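Practical Robotics, Handout 6: Comparing grippers on a sweeping task

Before you come to the lab, please read sections 1 to 3. Section 4 is what you will hand in. Bring a pencil and paper, as we write results on the printed sheet first and type them up afterwards.

1. Why sweeping?

Most of you have now done the block stacking exercise, and you will have noticed how forgiving it is. A block has flat sides, it weighs next to nothing, and if you grip it a little off centre it still goes where you want. Sweeping is much more fun! You have a long tool in each hand, both tools touch the floor, and every push on the floor comes back up the handle and tries to twist it in the fingers. One short task asks a lot of the grip, the wrist and the person driving.

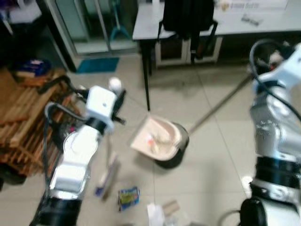
Grip strength on a thin handle is the first thing we compare. The two finger sets are the Rostent (flat, hard, quick to close) and the Trurwood (softer, with a shallow groove down the middle). Both are set to the same closing force at the start, 13 on the controller's own scale, and you may change it only between runs. A long-handled dustpan is a cruel test, as the pan sits on the floor a long way from the fingers and the handle comes up to the gripper at a slant, so even a small nudge at the pan end has plenty of leverage. Watch for the handle turning in the fingers before you watch for it slipping. Turning comes first nearly every time, and once the pan has rolled a few degrees its front lip lifts and the crumbs go underneath.

The brush is the other half of the problem. It is short and light, and people tend to grip it far too hard. Try it gently first and see how little you can get away with.

2. Who does what

You work in pairs. One drives both arms, the other keeps the sheet and calls out the start and finish. Swap after each set of runs. If you are the one keeping the sheet, write down what the driver says as well as what the arms do. Remarks like "I couldn't feel the floor" are very useful later on, when you are staring at a column of times and wondering why one is twice as long as the rest.

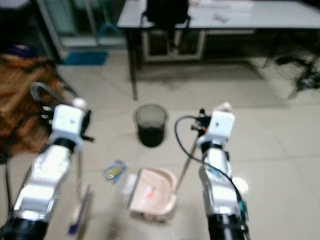

Notes by Puspita Sumampouw
Lab sessions: Snežana Jurić

3. Controllers

We have two to try, and I am really looking forward to hearing which you prefer. The Sinaga setting follows your hands closely and feels lively. The Enumano setting smooths your movements and limits the speed, which makes it calmer near the floor but slower to correct. My own guess last December was that the smooth one would win easily. Then Snežana ran the whole task on the lively one and made me think again.

Set the time limit to 700 seconds per run. Stop the run if a tool is dropped twice.

Things to try with each controller:
Lower the pan until it just touches, then hold it still while the other arm moves.
Tilt the pan by turning the wrist only.
Push a light scrap, then a crumpled wrapper, and note which needs more than one stroke.
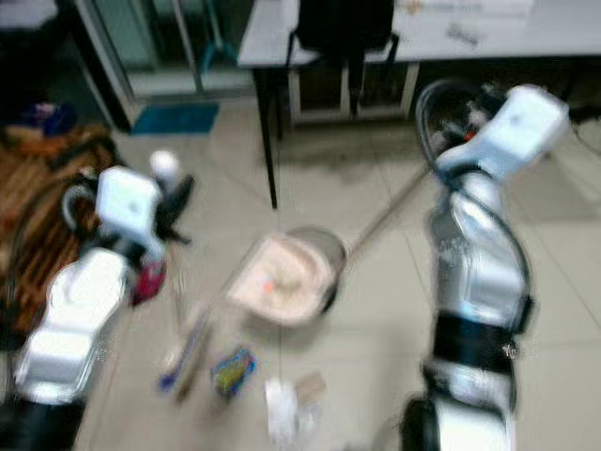 Do the wrist tilt slowly the first time. With the lively setting it is easy to overshoot, and the lip of the pan digs into a grout line.

4. What to hand in

One page per pair, with your table of runs and a short paragraph on each finger set. Say which pairing of fingers and controller you would choose for a full afternoon of sweeping, and which of your runs made up your mind. If you and your partner disagree, write both views. Log files go in the shared folder under your pair number; if yours has fewer than 2000 lines, check that logging was switched on before the run started.

Questions to Snežana in the lab, or to me after the lecture.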